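# The Second Life of an Old Ring

Many people have at home a small box which they almost never open. Inside there is a ring from a grandmother, one earring without its sister, a chain with a broken clasp. The gold is good, the stones are maybe good too, but the shape belongs to another time and no one in the family wants to wear it.

In Prasthorpe, a town with one long shopping street and a river behind it, the workshop Malaletti has made this box its main business. For 40 years the house sold new rings from a window, like every jeweler. Now most of the orders begin with something the customer already owns. The old piece is cleaned, weighed and tested, and then comes a conversation that can last an hour.

The first question is always whether to melt. It sounds simple, but customers are surprised how hard it is to answer. A ring that is melted is gone, also if the gold stays in the family. For this reason the workshop does not take a decision on the first visit. The customer goes home with drawings and comes back after 10 days, sometimes with a sister or a daughter who has a very different opinion. 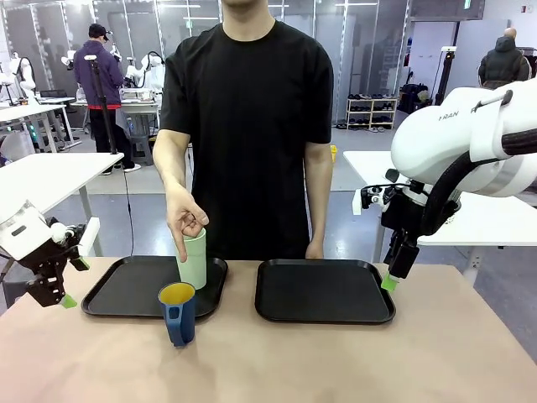
One customer told me she had said yes to melting on the first day and no on the second visit, and that she was thankful for those days between. Her mother's ring was only made smaller in the end, and the worn prongs were built up again.

When the answer is yes, there are technical limits. Old gold often contains solder from earlier repairs, and solder makes the new metal brittle. The goldsmith cuts out these places before melting and usually adds some fresh alloy. White and yellow gold should not go in the same crucible, unless the customer accepts a pale color that is difficult to predict. A wide band needs more metal than most people think. Two thin wedding rings together can weigh 8 grams and this is enough for one solid ring, but not for a ring and a pair of earrings.

The stones have their own rules. A diamond can be taken out and set again with little risk, if it has no crack near the edge. An emerald is another matter – it is softer in character, often filled with oil, and heat or a wrong cleaning bath can ruin its look. Opals and pearls are removed before any flame is lit. At Malaletti every stone is examined under the loupe and drawn on a card with its marks, and the customer signs the card. I found this a little stiff at first. Later I understood that it protects both sides, and it also teaches the customer to know her own stone.

For people who do not want to melt, there is the path which the setters at Nzioka, on the other bank of the river, prefer. They leave the old piece whole and build around it. A brooch becomes the center of a bracelet, a man's signet ring is hung on a chain. Their pieces have visible joints, because they like that the old and the new can be told apart. The price is often higher than for a melted ring, as there are more hours at the bench.

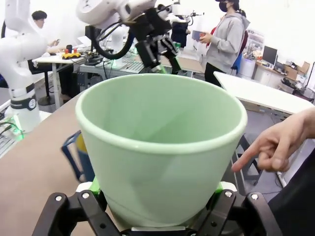
Plumitz wrote to us that visible joints are an honest idea but catch on every sweater, and that a polished seam would serve the wearer better. I have tried on such a bracelet and I must agree in part. It was beautiful on the table and less friendly on a wool sleeve.

What should you bring to a first visit? Bring everything, also the broken parts, and any paper you can find. A receipt may tell the karat when the stamp is worn away. Ask for the weight before and after the work, and ask what happens with the gold that is left over. A good workshop gives it back or takes it off the bill, and writes down which of the two. If you want the ring for a winter wedding, come before October, since the benches fill quickly in autumn. And wear the old ring for a week before you choose, also if it looks strange on your hand.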